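Bench help wanted: part-time parts sorter and kit packer at Bitia

Hi! I'm Jade McKinnon and I run the kitting bench at Bitia. We put together small parts kits for people who repair and build things, and I need another pair of hands. I've been doing most of the sorting myself since February, and the shelves are getting ahead of me.

The job is 20 hours a week, mornings mostly, and you can swap hours with Régis, who has the bench next to mine and is very easygoing about it. You don't need a degree or any electronics background. You do need patience with wires. I mean it – the harnesses get into knots that would make a fisherman cry, and yanking on them is the one thing I'll get cross about.

What you'd be working with

Most of it lives in yellow bins on a white table, with a steel tray in the middle. You'd be handling little push-pull solenoids with black leads and white connectors, round red circuit boards, wire harnesses and so on. Each kind of part gets its own bin, and it stays that way all day. (I'm a little strict about this. You'll see why the first time you go hunting for one connector at closing time.)
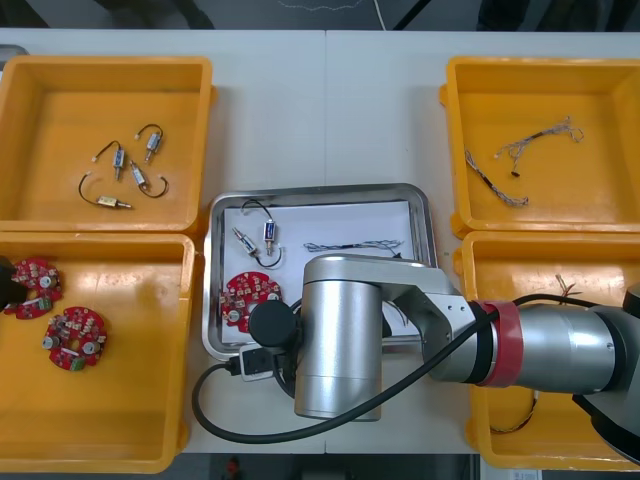
What a normal morning looks like

You come in, pick up a packing list and start pulling parts. A big order can run to 44 kits, a small one might be three. You check each part by eye before it goes anywhere: leads, connectors, anything bent or grubby. Boards get held by the edges, please. Whatever looks doubtful goes to Kirsten Grewal for testing, and you never have to make that call on your own.

Some of our stock is secondhand, and it arrives in all sorts of shape. You'll get solenoids with streaky white stuff on the housing and a strip of blue tape down the front, but with the rods still shiny and a nice little coil spring around them. I love those! We don't scrub them or peel anything off at the bench, we just look them over, write down what we see and send them along. If you're the kind of person who likes a close look at how a small thing is put together, you'll be happy with us.

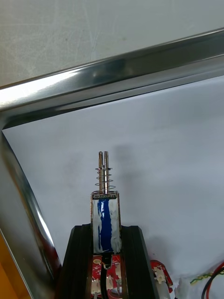
Pay and other practical stuff

We pay every two weeks, and I'll tell you the hourly rate in my first reply so you're not sitting through an interview wondering. Training is paid too. The bench is standing height but there are stools, and you can sit as much as you like. Nothing you lift is heavy. We're upstairs from Doucette, the frame shop, and there is an elevator, slow but reliable.

Good eyesight helps, with or without glasses (I wear two pairs, not at once). Steady hands help more. If you've done beading, model trains, sewing or fishing flies, put that in your note, I'd count it as experience.

How to apply

Send me a few lines about yourself and which mornings you can do. No cover letter needed, and a resume only if you already have one lying around. You can also drop a note at the front desk with Upendo Shirima. I'd like to have everything in by 16 Apr 2025, and I'll write back to everyone, including the people I can't take on. After that we'll ask you in for a paid trial hour at the bench, where you'll untangle a harness and pack a kit or two with me.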